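Re: [floor-list] cup station at Fandham

> Skeredix says the two arms will free up people on the Flernero line.
> Almost 2000 cups a shift, no extra staff.

Free them up for what? I've asked since July. Two black grippers and one white paper cup is a long way from a shift.

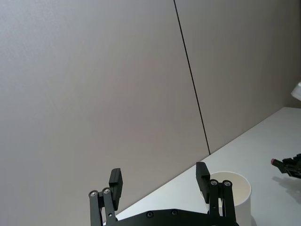
What changes for us

Manzano lost 43 hours a week when theirs went in. The people left got the jams and the night resets.

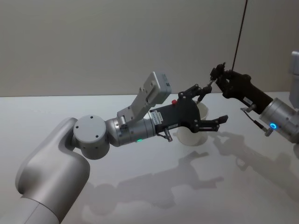
I'd like the retraining hours in writing – before we sign.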